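Ticket 299 - Open day demo, pick station stops mid run
Opened by: Mirela Guerra
Site: Warkberg, demo area
Priority: high (doors open to visitors 2025-06-08)
Status: see end

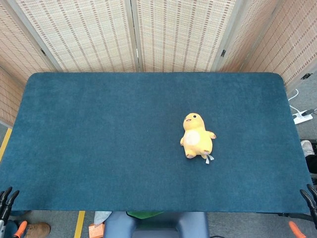 Arm goes down to the toy, closes, then gives up and returns to start. No fault on the panel. Did it four times in rehearsal, worked once, then four times no. Need this sorted before the school party gets here at 11.

08:40 Mirela
Restarted controller, restarted the tablet. Same thing. Log has "grip not confirmed" and then code 211 every time. Can't find 211 in the printed guide, guide stops at 200-something.

08:52 Wen-hsiung Tsang
211 is in the newer guide, on the share under Etoso. Means fingers closed but the reading never reached the threshold. Soft things do it. What's the threshold set to?

08:55 Mirela
300. Both sides.

08:58 Wen-hsiung
That's the value for the hard cups we showed in December. Far too high for plush. Somebody loaded the old profile. Try the soft one, should be called Lumness_soft.

09:10 Mirela
Not in the list. Got Lumness_cups, Lumness_cups_old, test, test2. No soft.

09:14 Raíssa Bragança
I might have that on my laptop. Was tuning it at Holanda last month and never pushed it back. Sorry. Sending now.

09:31 Mirela
Loaded. Picks now. Two good, one where it got hold by the tag side and swung about. Put it down ok but looked rubbish.

09:35 Raíssa
Start pose matters. On its back, head to the far side, feet to you. If a child puts it face down the arm will still have a go but it wont be pretty. Stick to the one pose for the timed bit, free play after.

09:38 Mirela
Already on its back like that. Will tell Dalva, she's doing the talking.

09:50 Dalva Toledo
Fine by me. Two things from the floor. 1) the screen behind the table, can it stay? Visitors will want to walk round. 2) power strip on the right hand side, somebody is going to kick it.

09:53 Wen-hsiung
Screen stays. Without it the camera picks up people walking past and the arm pauses, that was a seperate ticket. Strip needs to go behind the screen or get taped down. Don't unplug while the controller is up!!

10:05 Mirela
Stopped controller, moved strip, started again. It came back up with the cups profile. 300 again. 211 again.

10:07 Wen-hsiung
Default profile. Settings > Start-up > pick the soft one > save. Then save again on the next page, first save only does the session.

10:16 Mirela
Done. Stopped and started once more to check. Soft profile came up by itself. Six picks, six good.

10:20 Ileana Văduva
Coats and bags off the floor by the table please before 11, and staff feet behind the yellow line while it's moving. Same rule as for visitors. I'll be on the stop button for the first group, Dalva for the second.

10:24 Dalva
Ok. Do we have a spare toy? If it gets dribbled on I'm not putting it back on the mat.

10:25 Mirela
Will ask at reception.

12:40 Mirela
First group through. One 211, toy was on its side, my fault for not checking. Restarted the run from the tablet, took a few seconds, kids cheered anyway. Second group no stops at all.

12:48 Raíssa
Soft profile now pushed to the share. Please don't rename it.

Cause: wrong grip profile at start-up, soft profile missing from site
Fix: profile restored, set as default, saved twice
Still open: printed guide needs replacing (Wen-hsiung). Strip is taped for today only, wants a proper socket (Ileana to raise).
Status: resolved, leave open until kit is packed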